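Triltanel Wire Cup Holder

In stock, ships flat in one box
Base: round, brown wood
Arms: black wire
Item no. 406

I started carrying this one in April after I got fed up with my own coffee corner. You know how it goes: you open a sleeve of paper cups, the plastic tears down the side, and by lunchtime they're rolling behind the kettle. I'd tried a basket, I'd tried a drawer (too shallow), and for a while I just leaned the stack against the wall and hoped for the best.

The Triltanel is a really simple thing. There's a round wooden base and some bent wire that comes up and hugs the stack from both sides, and that's your cup holder! I keep mine stocked upside down so the rims stay clean, and you just lift one off the top when you want it. It'll take 21 of the ordinary paper cups I sell before it starts to look silly. You can go higher, I've done it, but then the top few wobble when somebody grabs one in a hurry.

What's in the box

One base, one wire holder, 2 screws and a little key to tighten them. No cups, sorry. The Pistarach white ones come in packs of 80 and they fit nicely, and the Ackermann cups fit too, although they're a bit snug going in. The big Sotodeo soup cups don't fit at all, so please don't order them together (a few of you have!).

Putting it together

Set the base down on something soft so you don't mark it. I use a piece of felt on the table. Line up the wire with the holes, do both screws finger-tight, then go back and snug them up with the key. Once it's standing straight, load the cups nested together, open end down, and give the stack a small turn if it catches on the wire.
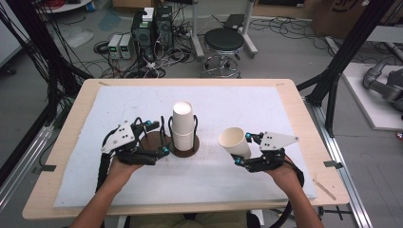
Cleaning and care

Wipe the wood with a damp cloth and dry it right away. Don't soak it and please keep it out of the dishwasher, the base will warp. The wire can take a bit more, so dish soap is fine there. If a screw works loose after a few months, the same key fits, so hang on to it. Lost yours already? Drop me a line with your order and I'll pop a spare in the mail.

Page updated 14 July 2021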